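Tips for Teaching a Pick-and-Place Task by Hand or Remote
Podus Workshop Pages, 28 Apr 2021

These notes are for people who have an arm working and now want to show it a simple job, such as moving one object in or out of a basket. They apply to hand guiding and to remote control unless a tip says otherwise.

Before you start
Write the task as one sentence and tape it near the controls. "Take the banana out of the basket and set it on the floor" is enough. If two people are taking turns, both should use the same sentence and the same ending.

Pick an object with some shape to it. Toy fruit works well. A curved piece has to be gripped across its narrow side, so the operator learns early to turn the wrist before going down.

Wipe the wrist camera lens. Check the finger screws. On our Hirkik arm they loosen after a long day, and the tips stop meeting evenly.
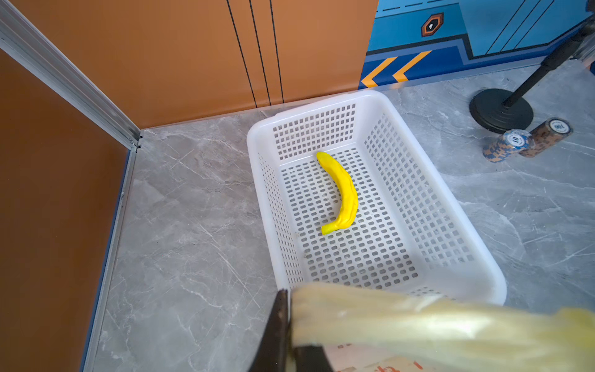
Come in from above when the object sits inside something with walls. Stop a hand's width over the rim, line up, then lower straight down. Sliding in at an angle catches the rim and drags the basket along the floor.

Close the fingers slowly and wait a full second before lifting. Short pauses are fine. Long ones should be thrown out, or the arm will learn to sit still over the basket.

Remote control
Set the speed low for the first hour. We keep the Pirelier controller at its slowest setting until a new operator has done ten clean runs. Watch the wrist view for the last part of the move and the room view for the rest.

Hand guiding
Hold the arm behind the wrist and keep your fingers out of the camera's view. Stand on the same side every time.

How many runs
Our first basket task took 109 runs before the arm could repeat it with the object in one place. Moving the object between runs took us to 700. Change one thing at a time: position first, then angle, then the basket.

Delete failed runs the same day and label the recoveries separately. A dropped object picked up again on the second try is worth keeping.

Next page: Storing and Naming Your Recordings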